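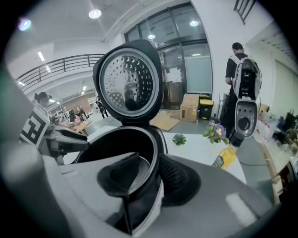
2. Method, such as it was
We gave each cooker 300 g of rice and 15 minutes with the lid open afterwards. Phúc Tôn wanted to rinse the rice first, then wanted to talk about rinsing.

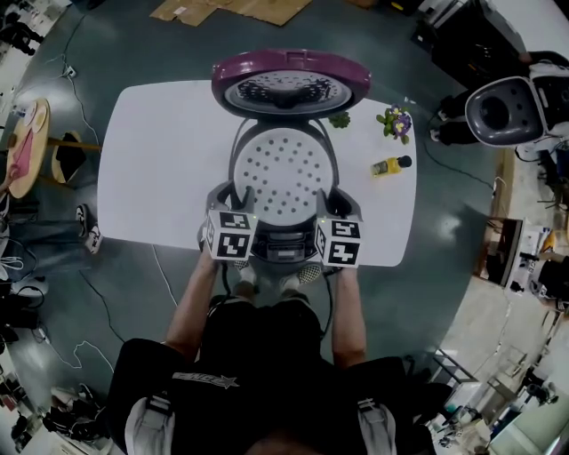
The inner lid comes up worst for starch, so we scored it separately and argued over the colour of "clean" for most of February.

3. Comments on the draft
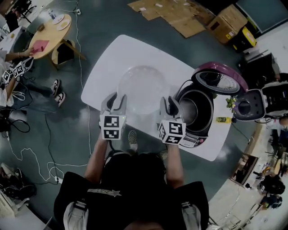 Lộc Văn: You never say which cooker made the better rice. I ate both and would like my suffering recorded.

Added to section 4.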